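Went to the open day at Hyvönen in May, the afternoon session. Got to Flornano on the early bus and still had to wait in the lobby, where they gave out lanyards and weak coffee. The talk started at 1405, late from 1300, and nobody from the front desk said why.

The first half was slides about Plindislow, their tabletop project. The idea is that people do the small jobs by hand with grippers, over and over, and the robot learns from the recordings. They want up to 200 runs of each job. After that we went through to the back room in groups and stood behind a line on the carpet. It was darker in there than I expected, with the light all on the table. 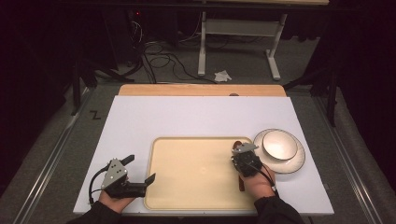 I asked whether your hands get tired. The operator said the wrists go first, and that they swap out after 3 sets. I asked if I could try and was told not on open days. A man next to me wanted to know about dishwashers and got a long answer I didn't follow.

Brutatlow, the arm itself, was in the next room behind a screen. It was slower than I had pictured. I watched it for a while and then my feet hurt.

Took a brochure, ate my sandwich on the steps, caught the bus back. Need to look up the evening course they mentioned and call about the boiler.

Back to top | Contact | All entries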